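Storing film on disc and tape: household notes

Discs

Store DVDs and Blu-rays upright in their cases, label side facing the spine. A stack laid flat puts weight on the lowest cases, and the hubs can crack over a warm July. Keep the shelf out of direct sun and at least 60 cm from a radiator.

To remove a disc, press the center hub and lift by the edges. Do not bend it up from one side. Discs held by a tight hub can split at the inner ring, and that kind of damage cannot be polished out.

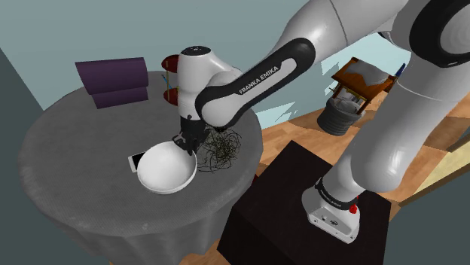

Cleaning a disc

1. Blow off loose dust with a rubber bulb.
2. Dampen a microfiber cloth with distilled water.
3. Wipe in straight lines from the hub to the outer edge. Never wipe in circles – a scratch that follows the track is harder for the player to correct.
4. Blot with a dry part of the cloth and stand the disc on edge for 3 minutes.

Paper towels, glass cleaner and toothpaste are not suitable. The Zumora polishing kit removes light haze from DVDs, but it should not be used on Blu-rays, where the data layer sits much closer to the surface.

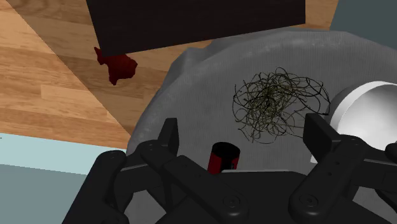 VHS tapes need a different routine. Wind each cassette to one end before it goes back on the shelf, and store it on its short edge with the full reel at the bottom. Play or wind it through once a year to release the tension. White powder on the tape edge usually means mold, and a moldy cassette should go in a sealed bag and stay away from the player. For dust on the shell, use a soft cloth. One left crumpled, like the light grey one in the picture, should be shaken out and folded into quarters first, which gives eight clean faces to work with.

Keeping a list

Number the spines and keep the titles in a spreadsheet. Hélder Bragança sent in his layout: number, title, year, format, running time, shelf. His list stops at 998 entries, of which 218 are tapes recorded from television. Sort by number and filter by title – re-sorting the shelf every time a film is added wastes an evening.

Sleeves

Bumis sleeves fit two discs and the printed insert. Clumodis sleeves are narrower and hold one disc only. Check that the lining is non-woven fabric, as soft vinyl can stick to the disc surface in storage.

Page updated 12/12/20. Correction to the hub instructions supplied by Ilaria Ferri.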